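**Unit 6 – Planning Family Travel in Regional Destinations**

Course notes for students in the Certificate in Tourism and Visitor Services. Read these notes before the Thursday tutorial and bring your draft itinerary with you.

## 6.1 The family as a travelling party

In earlier units the traveller was treated as a single customer with a single set of wishes. Family travel does not fit that model. A party of two adults and three children may hold five different views of a good day out, and the person who pays is seldom the person who complains first. The planner's task is to find an order of events that each member can accept, including those who did not choose the destination.

For the purposes of this unit, a family party is any group that includes at least one person under 16 travelling with a responsible adult. Grandparents, step-parents and family friends are all included. Students should avoid assuming that two parents are present, or that the adults share the driving.

## 6.2 Travel time and the length of the day

The case study follows a party driving from Trelholm to the lakeside town of Warnuvard, a distance of 302 kilometres. On paper the trip can be done in a morning. With young children it should be planned as most of a day, with a stop at least every 90 minutes. Stops need toilets, shade and somewhere to run. A service station with a strip of gravel beside the highway meets the first requirement only.

The following points apply to most regional drives:

- Plan the longest leg for the time when the youngest child normally sleeps.
- Arrive before the evening meal. Kitchens in smaller towns may close early, particularly outside the school holidays.
- Allow 30 minutes after arrival before any organised activity begins.
- Check whether the accommodation supplies a cot, and whether it must be requested in advance.

Students often overfill the first afternoon. A walk to the water and an early dinner is a complete program for a travel day.

## 6.3 Indoor and wet-weather activities

Every itinerary submitted in this unit must contain one indoor option for each full day. Outdoor attractions make up most of the Warnuvard listings, and in September the weather on the lake is changeable. An itinerary that depends on clear skies will receive no more than a pass.

Indoor options may be commercial (a museum, a heated pool, a craft studio) or may be provided by the accommodation. Holiday parks commonly set aside a room with tables for games and making things. Such rooms cost the visitor little or nothing, yet they are often left out of itineraries because they do not appear in the regional guide. Students should telephone the property and ask. 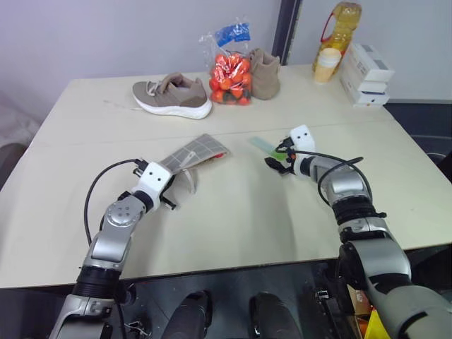 *Figure 6.1. Folded cardboard with a beige and white grid pattern, held over a cream tabletop.*

When assessing an indoor activity, consider the age range it suits, the time it will fill, and whether an adult must remain present. An activity that holds a four-year-old for 20 minutes is useful while a meal is being prepared, but it does not replace a cancelled boat trip. Where siblings differ widely in age, two smaller activities in the same building usually work better than one large one.

## 6.4 Cost

The family in the case study has set aside $195 per day for meals and admissions, with accommodation and fuel paid separately. Students should note the following:

1. A "family ticket" normally covers two adults and two children. A third child may be charged at the full child rate. Compare the total with the price of separate tickets.
2. Age limits for free entry vary between operators. Record the limit for each attraction.
3. Equipment hire, lockers and parking must be shown as their own lines in the budget.

The Flano Ferry sells a day pass that allows travel in both directions and includes entry to the Kwok Gardens at the eastern landing. The pass suits a party that wants a full day on the far shore. It is poor value for a family that expects to return by lunch – a single return fare should be used in that case.

## 6.5 Balancing adult and child interests

Adults in a family party are also visitors. An itinerary made up wholly of children's attractions tends to leave them tired and unlikely to return. Equally, a long morning of galleries and antique shops will be remembered by the children for the wrong reasons. Set down one item each day that belongs mainly to the adults, and place it directly before or after something the children have chosen.

## Tutorial preparation

Draft a two-day itinerary for the case study family. Show driving times, meals, costs and your indoor option for each full day. Be ready to explain which item you would drop first if the party ran an hour late.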